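Mustus open day: read me first

Hello! I'm Cameron Kinnear and I put this folder together after our open day at Wastunstead in August. It holds the simulated runs we had going on the big screen in the Aven room, plus the notes I scribbled while people asked far better questions than I'd prepared for.

What's in it: 1,441 short runs, all made in the simulator. Each one has the joint angles, the gripper state and a rendered view of the table. The task is a plain one, with a black arm, a tabletop and a couple of small things lying on it (an orange cylinder and a dark round disc with a knob on top, in the set most visitors saw).
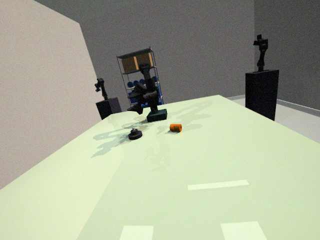
We ran the demo from ten in the morning until the Potgieter school coach had to leave, and I let anyone who fancied it pick the starting layout. That gave us 313 of the runs, and they're in the folder called visitors. The rest I made on the Tuesday before, so they're a lot tidier and frankly a bit dull!

A few things to know before you dive in. The camera angle changes between runs and the horizon is often tilted, so please don't assume the table is level in the picture. Every run stops at 60 seconds, finished or not. I've marked the outcome by hand for 100 of them and haven't got to the others yet (sorry, it's slow work and I keep having to rewind).

Use it for teaching, tinkering or your own open day, just mention Mustus somewhere. If a file won't open, try the copy in the spare folder first, then drop me a line with the run number.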